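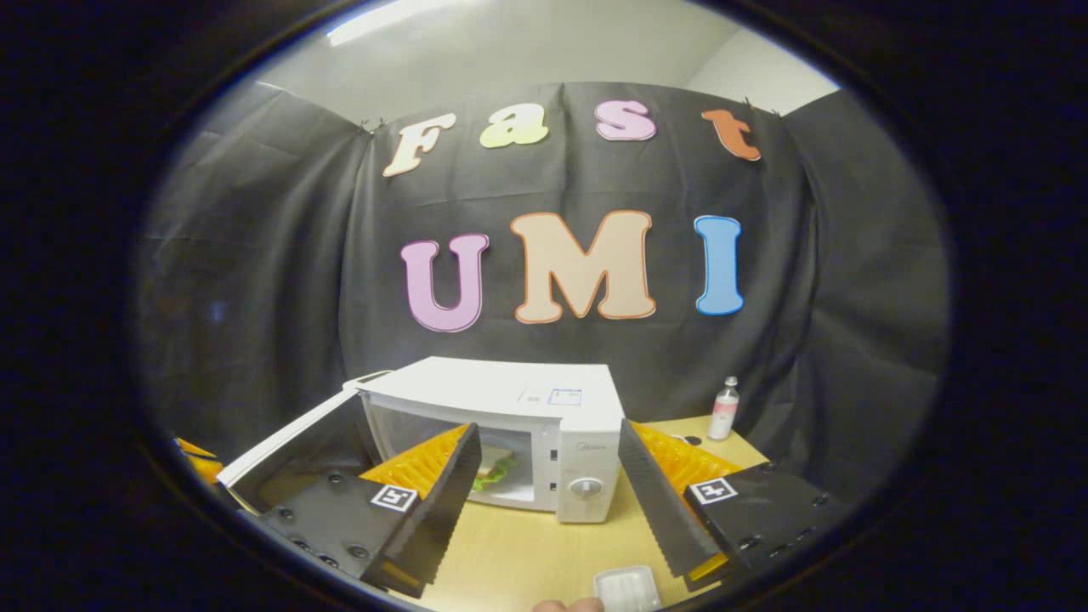
Why Do Some Words Feel Fast?

Say "zip." Now say "slooooow." Feel that? Your mouth did two different jobs. One was over before you noticed. The other one dragged.

Words are made of sounds, and sounds take time. Not much time. But your ears are really good at noticing it.

Quick sounds and long sounds

Try P, T and K. Little pops. Your lips or tongue shut the air off, then let it go. You can't hold a P. Go on, try it. All you get is puffed cheeks.

Now S, M and L. Those you can hold untill you run out of breath. Ssssssss. Mmmmmm.

So what about the word fast? It starts with F, a hissy one. Then a vowel, then S, another hiss. Then T. Pop! Done. Like a runner hitting a wall. (A padded wall. Runner is fine.)

How quick is talking?

There are 1000 milliseconds in one second. A pop like T can be over in a tiny slice of that. Your brain still catches it, and works out the word, and usually knows what it means before the next word shows up. Pretty busy in there.

Reading is quick too. When you first learn, you go letter by letter. F... a... s... t. Later your brain grabs the whole word in one go and you dont even feel it happen. Big letters, small letters, curly letters, still the same word.

Try it: the one-breath race

You need a friend and a timer.

1. Pick a short word with a pop at the end. Cat, hop, kick.
2. Say it over and over for ten seconds. Friend counts.
3. Swap.
4. Now do it again with a long stretchy word, like "marshmallow."

Szu-yu Su tried this with her class and got to 24 with "hop." Marshmallow? Only 19, and the last few sounded like mush. Bent Ragnarsson says he can beat that. We'll see.

Words to know

Vowel: an open sound, like A or O. Air just keeps going.
Consonant: a sound where your lips, teeth, tongue or throat get in the way a bit.
Millisecond: one second chopped into 1000 bits.

One more to try

Say "toy boat" five times, quick as you can. Most people end up with "toy boyt." Write down what yours turned into and read it to somebody at dinner.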